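Count the Idle Arm Too

Most of the written rules we have for testing household robots are about the task. Did the door open, did the cup reach the shelf, how long did it take. I have spent a good part of my working life filling in those forms, and I think they leave out half the machine. If a robot has two arms, a door test should say what both of them are allowed to do, and a run that breaks the rule for the second arm should not be scored as a pass.

The form we use at Sarer is a fair example of the problem. It has a line for grasp, a line for contact force at the handle, a line for door angle and a line for total time. It has no line for the other arm. When we compared notes with the people at Langlois, their form turned out to be much the same, with one extra box for comments that was mostly left blank.
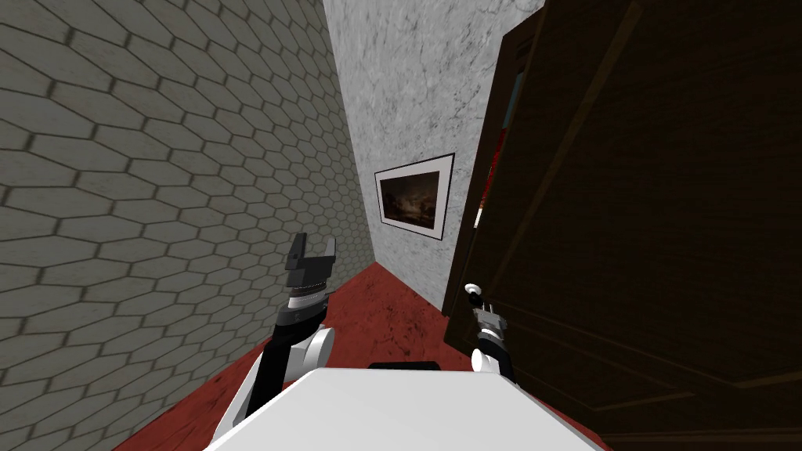
Door work in simulation is where a rule like this should start, as a simulated hallway costs nothing to hit. The corridor we use is narrow on purpose. In a run like this one the right gripper is at the white knob and gets all the attention, while the left one is held up, fingers open, close to the hexagon tiles. Under our current form the left arm could be there, or folded against the body, or scraping along the grout, and the score would come out the same. I don't think that is a sound way to judge a machine that is meant for a real hallway with a person in it.

My proposal has three parts. The first is a declared rest posture. Before a set of runs begins, the team writes down where the unused arm will be and how far it may drift. The posture can be anything the team likes, as long as it is written down first. A posture picked afterward to match what the robot did is worth nothing.

The second is a clearance figure. I would set it at 20 centimeters from any fixed surface for indoor work, and I would accept a smaller number in a tight passage if the team states it and says why. People have told me that 20 is arbitrary. It is, and so are most clearances in most building codes. They still do their job, which is to give two strangers the same number to check against.

The third is that contact by the idle arm gets logged even when nothing comes of it. We went back through 2,098 door runs in the Vanow simulator and looked only for touches by the arm that had no job. There were 133. Every one of them had been marked as clean if the door opened. Some were light brushes that I would not lose sleep over, but the record should let the reader decide that.

The usual objection is cost. Extra checks slow the work down, and small labs already struggle to run nearly 2,000 trials before a deadline. I have some sympathy, but in simulation the distance between an arm and a wall is already being computed at every step. Writing it to a file takes an afternoon to set up. On hardware it is harder, and I would be willing to see the hardware rule phased in a year later.

A better objection came from a reviewer of our draft, who said that a fixed rest posture punishes designs that use the second arm for balance or to brace a door. I agree, and the draft now says so. An arm that is doing something has a task, and its task should be listed on the form. The rule is for arms with nothing listed.

I would also ask that reports show stills from the moment of contact with the handle, with both arms visible. Many published pictures are cropped to the hand and the knob. A wider view takes no more room on the page, and the reader can see how the robot is standing in the space. 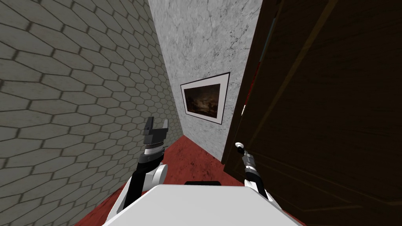 What Should Happen Next

The Cerkska working group takes up its door and drawer procedure again in November. The current text says the robot "shall complete the opening without damage to the surroundings." I would replace that with wording that names every arm, asks for the posture in advance and requires the contact log as an attachment. Labs that can't meet the clearance figure should still be able to submit, with the shortfall printed beside the score.

Until then, any team can add the line to its own form. We have added it to ours, between door angle and total time.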